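# Contenedor de chapa Plorum, serie Ban
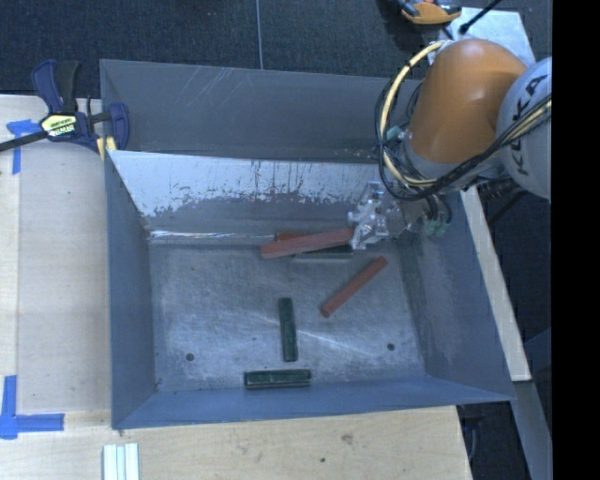 *Interior de un contenedor metálico de paredes inclinadas, con marcas de uso en el fondo.*

Los contenedores de la serie Ban se usan para guardar y mover piezas a granel: tornillería, recortes, piezas forjadas, fundición sin rebabar y chatarra clasificada. Plorum los fabrica en acero al carbono, con las paredes abiertas hacia fuera y la boca completamente libre. Se sirven en tres tamaños y con dos tipos de base.

El modelo de esta página es el mediano, el que más se pide para líneas de mecanizado. El pequeño y el grande tienen ficha aparte.

## Características

- Cuerpo de chapa de acero plegada y soldada por cordón continuo en las esquinas interiores.
- Fondo de 8 mm en la versión reforzada. La versión estándar lleva un fondo más fino y no se recomienda para fundición.
- Carga máxima de 1000 kg repartida de forma uniforme.
- Borde superior rebordeado hacia fuera, sin canto vivo.
- Rampa interior opcional en la pared trasera, para que las piezas caigan hacia el centro conforme se vacía.
- Acabado en pintura o en chapa desnuda aceitada.

## La rampa interior

Es la opción por la que más nos preguntan. En un contenedor de fondo plano las últimas piezas se quedan en la esquina del fondo y el operario tiene que meter medio cuerpo para sacarlas. Con la rampa quedan más cerca del centro. Se pierde algo de volumen útil, así que en almacenes donde el contenedor solo se llena y se apila no merece la pena pedirla.

La rampa va soldada y no se puede desmontar. Quien no esté seguro puede pedir el contenedor sin ella y encargarla más tarde: se suministra cortada a medida y la suelda cualquier taller. El plano se envía con el pedido.

Con piezas muy pequeñas (arandelas, remaches, pasadores) conviene indicarlo al hacer el encargo. En ese caso el cordón inferior se hace sin interrupciones y se repasa, para que no se cuele nada por detrás de la rampa.

## Pintura y desgaste

La pintura interior se desgasta. Con piezas de canto vivo, el fondo y la parte baja de las paredes pierden color en los primeros meses de trabajo y quedan en metal visto. No afecta a la resistencia. Si el contenedor va a estar a la intemperie o en una nave húmeda, hay que dar aceite o retocar.

Para retocar:

1. Vaciar y barrer. No usar agua a presión si hay restos de taladrina, primero desengrasar.
2. Quitar la pintura suelta con cepillo de alambre hasta llegar a zona firme.
3. Aplicar imprimación y dejar secar según el bote.
4. Dar dos manos de esmalte industrial. El tono de fábrica se indica en la chapa de características.

Si el interior va a estar siempre lleno de piezas aceitadas, se puede saltar la pintura por dentro y pedir el acabado desnudo. Sale más barato y no deja escamas de pintura mezcladas con la pieza. Los clientes que trabajan para hidráulica lo piden casi siempre así.

## Base y manipulación

**Base de patas.** Cuatro apoyos de tubo cuadrado con paso para horquillas por los cuatro lados. Permite apilar hasta tres alturas en suelo nivelado, siempre con contenedores del mismo tamaño.

**Base de trineo.** Dos perfiles corridos. Aguanta mejor el arrastre y los suelos irregulares, pero solo se coge por dos lados y no se apila.

Las horquillas deben entrar enteras. La mayor parte de los fondos abollados que nos llegan a reparar tienen el golpe en el mismo sitio, a media profundidad, y es de levantar con la punta.

No hay versión con ruedas. Hubo una y se retiró porque las ruedas no aguantaban la carga completa.

## Accesorios

| Referencia | Descripción | Compatible con |
|---|---|---|
| Ban-T | Tapa de chapa en dos hojas | Todos |
| Ban-R | Rampa interior para soldar | Mediano y grande |
| Ban-P | Portaetiquetas atornillado | Todos |
| Ban-G | Bandeja de goteo bajo fondo perforado | Mediano |

La bandeja Ban-G solo tiene sentido con fondo perforado. Los orificios son de 9 mm y se hacen antes de pintar, así que hay que pedirla con el contenedor. La distancia entre centros es de 32 mm.

## Plazo y transporte

Los contenedores estándar salen de almacén. Los que llevan rampa, fondo perforado o color especial se fabrican bajo pedido y el plazo se confirma por escrito. En agosto el taller cierra y no hay expediciones.

El transporte a la península lo hace Tarnent en camión abierto o de lona, con descarga por cuenta del cliente. Hace falta carretilla en destino. Para pedidos al extranjero se trabaja con el depósito de Clunstead, que admite recogida por medios propios.

Al recibir la mercancía, revisar las esquinas y los apoyos antes de firmar. Un roce en la pintura no se considera daño de transporte — una pata doblada sí, y debe constar en el albarán.

## Garantía y reparaciones

La garantía cubre soldaduras y apoyos. No cubre pintura, golpes de horquilla ni deformaciones por sobrecarga. Reparamos contenedores propios y también de otras marcas si la chapa lo permite. El presupuesto se hace con fotos del interior y de la base.

## Contacto

Consultas técnicas y planos: Hendrik Timmermans.

Pedidos, plazos y repuestos: Ah-rin Wi. Indicar tamaño, tipo de base, acabado y si lleva rampa.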